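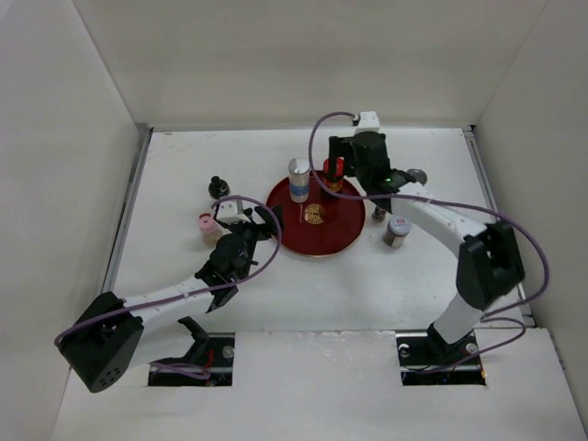 How to plan the budget for a two-arm workstation

Departments wishing to purchase a bench-top robot workstation should complete the steps set out on this page before approaching a supplier. The procedure applies to all sites, including Salcedo and Relov.

Step 1. Define the work
List the objects the arms will be expected to handle. Small jars, bottles and shallow trays call for different gripper fingers, and spare fingers are charged separately.

Step 2. Measure the room
Record the size of the bench, the position of the power sockets and the width of the doorway. If side walls are to be fitted, allow 40 cm of clear space behind the enclosure for access.

Step 3. Obtain quotations
Request 2 written quotations. Prirka and Skidex are both approved suppliers. Each quotation must show arms, grippers, cameras, mountings and delivery on separate lines.

Step 4. Add the running costs
Cables at the wrist and elbow bend constantly and should be entered as a yearly item. The standard allowance for cables and fixings is £589 per workstation — this does not cover motors.

Step 5. Submit the request
Send the completed form to the purchasing office by the end of March. Replies are issued within seven working days. Requests without a named budget code will be returned.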